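Street fair setup notes, February

Site: Nasell Square, north half plus the Borkum Street spur as far as the loading dock. Layout rev 4 supersedes the one taped inside the cabinet door. Anyone still holding rev 3 should bin it, the generator is on the wrong side.

Stall grid. 16 pitches, back to back in pairs down the center line, 4 held for food. Food goes downwind, at the Borkum end, next to the hydrant we are allowed to draw from. Fire lane stays open along the west curb for its full length. Last year's lane pinched at the bandstand steps. Shifted the whole grid east by one paving slab and it now clears on paper. To be checked on the ground with the wheel.

Power. Zamfir quoted one generator and a distribution box with 4 outlets on separate breakers. Coffee cart and waffle stand must not share. The PA can sit with the string lights, tried that combination in the yard at full volume and nothing tripped. Cable ramps: we have enough for the two pedestrian crossings and none for the dock entrance. Ask Zamfir for a price on the extra, or reroute behind the planters - longer run, no ramp needed. Prefer the reroute if the long cable passes its test.

Dog contest. Ring is stakes and rope. The stakes do not go into paving, so the ring has to be on the grass by the library, and the grass is soft this time of year. Weighted feet are possible but the rental ones are heavy to cart across. Undecided. Water bowls at both gates regardless. Entry table outside the ring this time, the queue blocked the gate last time.

Signage. Skakau prints on corrugated sheet, holes punched at the corners. Proof came back with the parking arrow pointing left. Returned with the correction marked. Text size on the map board is fine from the curb, too small from the crosswalk.
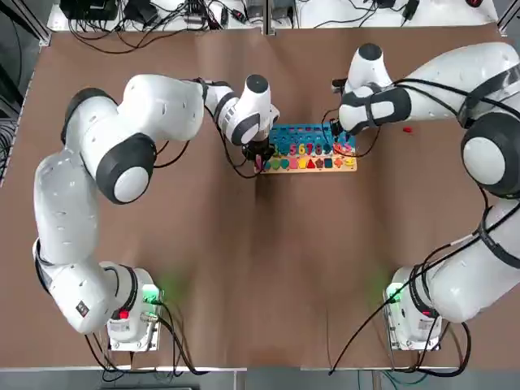 Children's tent is pitches 9 and 10 with the divider out. Tables go along the three closed sides, open side facing the bandstand. Covering is brown paper, same as on the big table with the wooden puzzle board: cheap, takes crayon, goes in the recycling afterward. Tape it underneath at the corners. Clips got pulled off by lunchtime last year.

Trash: double bins at the food end, singles elsewhere. Pickup from the dock at 6 pm, bags tied.

Open: wheel check of fire lane, long cable test, ring location, second proof from Skakau.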